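Konder cuts lacquers and presses records in the same building, and in April it let a small party of us in to see both. I went for the cutting room. Most of the electronic records I have bought over the past few years went through it at some point, including both Grinside twelve-inches and the first Choi album, and I wanted to know why the quiet ones sound as good as they do.

You go in through the yard, past the boiler, and sign a sheet. The tour started at 10 in the morning and we were out again before lunch. Edit Jakab took us round. She cuts nearly everything herself and has the final word on what goes to plating.

The cutting room is smaller than I had expected. There is one lathe, a pair of large monitors on concrete blocks, and a cheap pair of hi-fi speakers on a shelf that she uses for a last check. She played us a side from the forthcoming Flastari record, which is mostly long organ-like drones with a very low pulse under them. Low bass that sits wide in the stereo picture is hard to cut, so she narrows the bottom end before it reaches the cutter head. She let us hear it with and without. On the monitors I could just tell the two apart. On the shelf speakers I couldn't.

Side length was the other subject. Ambient artists send in long sides, she said, and then ask for them loud. The Flastari side had come in at 37 minutes. She sent it back and asked for it to be split over two discs, and the label agreed after some grumbling about the cost of a gatefold. 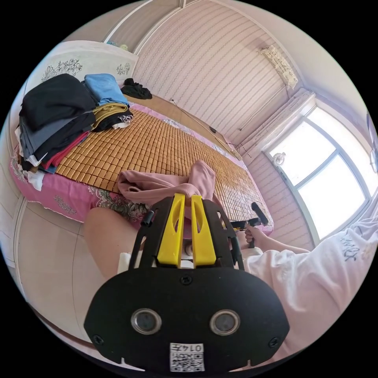
*Dusty pink, held between the yellow fingers.*

From there we went down to plating, where we were asked to stay behind a painted line. The lacquer is silvered, then goes into the tank, and what comes off in the end is the stamper. It smells strongly of chemicals and there isn't much to look at. One of our party asked how long a stamper lasts. Konder retires them at 800 copies, which is on the cautious side, and for very quiet music they stop at 600. Surface noise shows up sooner when there is nothing on the record to cover it.

The press hall has 5 presses, and three of them were running. Ear protection was handed out at the door. The vinyl arrives as pellets and is warmed into a puck, the labels go on top and bottom, and the press closes. Then the edge is trimmed and the disc goes on a spindle to cool. The trimmings are ground up and go into the coloured and mixed pressings, never the black ones.

I spent the longest time in the listening booth at the end of the hall. It has a turntable, headphones and a chair. Someone sits there through the shift and plays discs pulled from each run, complete sides, writing down every click with the time it happened. The sheet for the Grinside repress was pinned up and had two entries on side A and none on side B. I was allowed to listen to the first of them and would have missed it.

Coffee was in the packing room, among the sleeves. There is a rack of overruns by the door, priced low and cash only, and I came away with a Choi test pressing in a plain white sleeve. It has a slight warp but plays through without trouble.

Konder takes visitors in small numbers and you need to write in advance. Wear closed shoes. The stairs down to plating are steep, and there is no lift. The Flastari double is due in the autumn, and the label has not yet said how many will be pressed.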